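What the Sock Team Learned

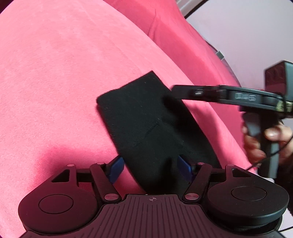 A parent at the Festley open evening in September put the objection more politely than I would have. If the students' own hands are on the grippers the whole time, she asked, at what point does the robotics club do any robotics? The club's answer was that the hands are the data. Somebody works the grippers, the recordings go into a model, and later an arm does the job alone.

I have been going to the Festley club for 2 years, mostly to sit in the back and help with batteries, and I've heard that "later" a lot. The laundry project has taken over the whole year. It was picked because the regional challenge at Barkbridge has a household category, and because socks are cheap. The students call their model Bravo. In its best run before the open evening Bravo got through 20 attempts and the club wrote down a score of 94 percent, and that number went on the poster.

I asked how you get 94 percent out of 20 tries. You don't. Each attempt was split into stages, the stages were weighted, and reaching toward the sock earned most of the credit. A student explained this to me quite cheerfully. She had argued for a plain count of finished sorts and lost the vote.

I don't blame the kids for the poster. They have seen how the grownups do it. Every robot video they've ever been shown is the good take, and the challenge rules at Barkbridge give points for presentation and none at all for reporting a failure. If you grade teenagers on a pitch you'll get a pitch.

What bothers me more is where the hours go. The club logged 37 sessions last term, and I'd guess that most of that time was spent picking things up, putting them down and starting over. Black socks are hard. They bunch, they hide their own edges, and a person squeezing a trigger learns to deal with that fast. So the students got good at it. Whether Bravo got good at it is a separate question and the club has spent very little time asking. Only a few of them have opened the training code. The rest know it as the thing that runs overnight.

The teachers say that patience with dull work is a skill, and fine, it is. I folded shirts in a hotel basement for a summer and learned plenty. I was also paid.

Compare the old Ellard kit the club used before this. It was ugly and it could barely follow a line of tape, but when it drove off the table a twelve-year-old could find out why before dinner. Now when the arm closes on air the usual answer is "more data" - and that may even be right, but it's a strange thing to hear from someone who hasn't looked at the data they've got.

I would keep the project. I'd cut the collecting in half and use the other half to watch failed runs, slowly, with a notebook. I'd have them guess what went wrong before anyone retrains anything, and then check the guess. And I would take the 94 off the poster and put up the number of socks.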